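Keep the Wurberg armoury open

The plan to close the Wurberg armoury and move its reservists to the base at Imitz has been presented as a housekeeping matter. The building is old, the heating is expensive, and the unit that parades there is well under its authorized strength. On paper it's an easy decision. I think it's the wrong one, and the reasons have more to do with how part-time soldiers live than with the building.

I served in the reserve as a private and then as a corporal, and left when my second child was born. I have no particular feeling for the Wurberg armoury. The parade floor is uneven and the lecture room at the back has been too cold to use in January for as long as I can remember. If the proposal were to knock it down and put up a steel shed on the same lot, I would have nothing to write about. The proposal is to have nothing in Wurberg at all.

The case for closing rests on distance being a small thing. Imitz is some 60 kilometres away on a good road. The consultation paper describes this as a reasonable commute, and for a full-time job it might be. But a reservist isn't making the trip for a full-time job. A parade night starts at seven in the evening, after a day's work somewhere else, and ends when the weapons are back in the vault and counted. In Wurberg that meant I was home before eleven. Add the drive both ways and a new recruit is getting to bed well after midnight, with a shift to start in the morning, for half a day's pay. In winter, on that road, it would be worse.

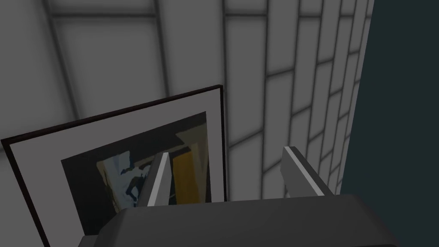 People will do it for a while. The keen ones will do it for years. The reserve has never been short of keen people in their first year, and anyone who has worked in an orderly room knows it loses them in the second and third, when they have a better job, a partner, or a course at the college. Those are the people who have just become useful. They've done basic training and their trade course, and the unit has paid for all of it. A soldier who releases in year three takes most of that money with them, and nothing in the consultation paper puts a figure on it.

The paper does put a figure on the building. The armoury has 679 square metres of usable floor, and it compares the cost of running each square metre with the cost of running one at Imitz. Imitz comes out ahead. Of course it does. Imitz is a regular base with its own heating plant, its own snow clearing and a works section down the road. Any small building in any small town would lose that comparison, and if it's to be the test, every town armoury in the country should be on the list.

What I would like to see is the cost of each trained soldier who is still serving after five years, set out by location. I asked for that number in my written submission. The reply thanked me for my interest and said retention was being looked at separately. I don't see how it can be. Where you ask people to show up is a large part of whether they keep showing up.

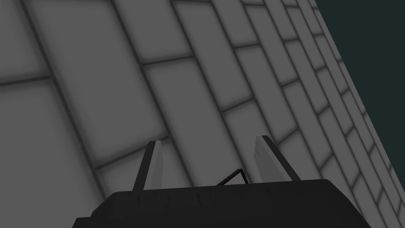

One reader of this site wrote to me last month to say I was being sentimental, that young people in Wurberg already drive to Imitz for hockey, for the cinema and for work, and that if they won't drive there for the army then the army is better off without them. The reader added that a bigger unit means better training, and that a platoon exercise with nine people in it is a waste of everyone's Saturday.

The second point is a fair one and I'll come to it. On the first, I would only say that most of the people I served with at 18 or 19 didn't have a car. They walked to the armoury, or got a lift from a parent, or came on the town bus that stops on Ondunano Street. The ones without a car were often the ones who stayed, and the pay was part of the reason. There is no evening bus to Imitz. The paper says a shuttle will be considered subject to demand, and it doesn't say who would measure demand or when. A shuttle that's offered a year after the move will be offered to the people who are left.

There is also the matter of employers. Asamoah Freight, which runs the yard by the rail spur, has let reservists off early on parade nights for as long as I've lived here. It isn't required to do it. The supervisors do it because the armoury is close by and they know the people and what they're leaving early for. Letting someone go half an hour early is a small favour. Letting someone go at four, twice a week, so they can be in Imitz and in uniform by seven, is a larger one, and I wouldn't blame any manager for saying no. A smaller business, with three or four people on the floor, couldn't manage it at all.
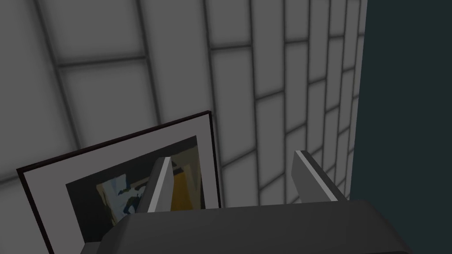
A framed picture leaning against a grey tiled wall.

Now to training. It's true that small units train badly on their own. I've been on the exercise with nine people in it, and we spent most of it pretending that a tree was a section. A larger group, with proper ranges and vehicles that start, makes for better soldiers. Nobody who has done both would say otherwise.

But a parade night isn't an exercise. Most of what happens on a weekday evening is lectures, weapons handling, first aid, radio procedure, kit checks and paperwork. It needs a room, a vault, and instructors who know the material. The work that needs numbers and ground is done on weekends, and the Wurberg platoon already goes to Imitz for that. It has been doing so one weekend a month for at least ten years. Nothing about keeping the armoury would stop it. If the department wants more collective training, it can fund a second weekend in the months before the summer exercise and send a bus. That would cost a good deal less than people seem to assume, and it would be a more honest attempt to fix the training problem than moving first aid lectures down the highway.

I'll grant the numbers are poor. The platoon should have 30 soldiers on strength, and on a typical night it doesn't get near that. The paper treats this as proof that the town can't support a unit. I'd look at recruiting before I accepted that. When I joined, the whole thing took six weeks from the day I walked in. A young man on my street applied the spring before last and was still waiting on his medical file at Christmas. He gave up and took an apprenticeship. He was willing and fit and he lived four blocks from the front door. He doesn't appear anywhere in the paper except as an empty position.

I hear the same from parents of cadets. The cadet corps uses the armoury two nights a week at no charge, and the paper gives it one sentence, saying alternative arrangements will be explored with the community. The community has a school gym that is booked solid and a curling rink. There's no other building in town with secure storage and a floor big enough for drill. I don't think cadets should be judged by how many of them enlist, and most don't, but it would be odd to close the one place where teenagers here ever meet a soldier and then wonder why so few apply.
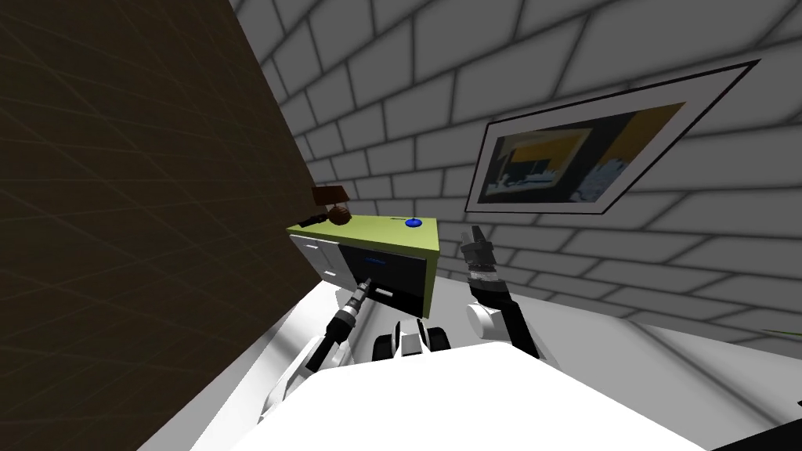

There is one more argument that I've seen made mostly by retired officers, and I'm less sure what to do with it. It says that the reserve ought to have a footprint across the country so that when there's a flood or a fire there are already uniformed people on the ground. It's a good argument for Wurberg, which has flooded twice in my lifetime. In the second flood the platoon was filling sandbags behind the rink before anyone from outside could get through, and the armoury was where people slept. I was glad of it. But I'm wary of making disaster work the main reason to keep a unit, because it invites somebody to ask why these people need rifles, and then we're having a different discussion. Put it down as a real benefit, one that a base an hour away couldn't have provided with the road under water.

What I'd ask for is modest. Hold off on the closure for two recruiting years. In that time, process applications from the town at the speed the department says it can already manage. Turn the heat down in the rooms that aren't used, and get a proper price on replacing the armoury with something small and plain on the same lot. Publish how long soldiers stay at Wurberg and how long they stay at Imitz. If the numbers at the end of it still say the town can't hold a platoon, I'll accept that and say so here.

Submissions close at the end of March. They can be dropped off at the town office, and they don't need to be long. Mine ran to two pages, and I'm told most of the ones received so far have been a paragraph. If you served at Wurberg and left, it would be worth saying why you left.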